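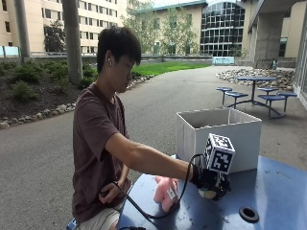

Slide 1: Courtyard table, pink plush, open white bin

Filed under: Toys & Storage, Talks
Print this page | E-mail this page

ONE BIN, ONE TABLE
Speaker notes, Hye-jin Pyo, Mendby Toy Library open afternoon

Start with hello, then straight in. Ask who has a stuffed toy in the car right now (hands up, wait for the laughs!).

Say what the talk is. It's soft toys, how to put them away, and why I have fallen completely in love with doing it outside on a table. We keep 122 plush toys at Mendby, and for years we sorted them on the carpet, which meant we sorted them on our knees and found carpet in the toys.

The table changed everything for me. You sit down, the toys come up to your hands, and you get to look at each one properly. Seams, ears, eyes, that little loop of thread under the chin that's about to go. Daylight is wonderful for this — a gray rabbit that looks clean under a ceiling lamp can look very different at 4 in the afternoon in December.

SLIDE 2: INTO THE BIN

Pick a bin with straight sides and no lid. Lids get sat on. Ours come flat from Grukach and fold up in a minute, and I would happily talk about them all day, so somebody stop me.

Soft toys don't need rows. Let them pile up. A giraffe next to a tiger is a perfectly good way to spend the night, and a child who can see a face or two will reach in and pull out the rest. 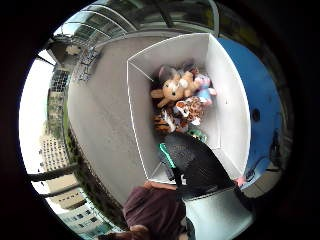 Marietjie Ntuli thinks I'm too relaxed on this point. She told me after the last talk that a deep bin is where small toys go to be forgotten, and that she tips hers out every week and puts the little ones back last. I've tried it since and she's right, so please steal that one. Small toys on top!

Pause here and let people tell their own. Someone always has a story about a bear at the bottom of something.

Then the handling part. Pick a toy up by the body, the whole middle of it. Ears and arms are where the stitching goes first. If it's a floppy one, lay it on its side while you check it over, and turn it once before it goes in.

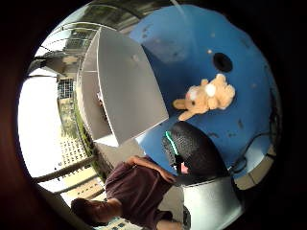 SLIDE 4: WHEN TO STOP

Eleven toys at a sitting is my number. After that I stop seeing loose threads and start just moving things about. With kids helping, go lower, and let them choose the last toy to go in (they will take ages, it's lovely).

Leblanc Street have a version with two bins, one for "fine" and one for "needs a stitch." Mention it if there's time. Skip if we started late.
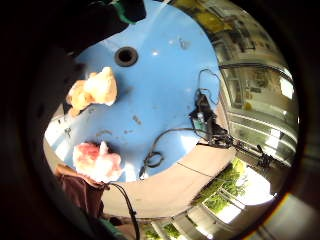

My favorite part of the whole job is wiping down the table. A damp cloth first, then a dry one, before any toy touches it, and again once the bin is full. Painted tops like this blue one pick up small gray smudges, and pale fur is very good at collecting whatever is loose. Go around the umbrella hole too, with a corner of the cloth. Crumbs love it in there.

Hand out the Jelora mending cards now, one per family. Questions until the tea is ready, then show the blanket stitch to anybody who wants to stay.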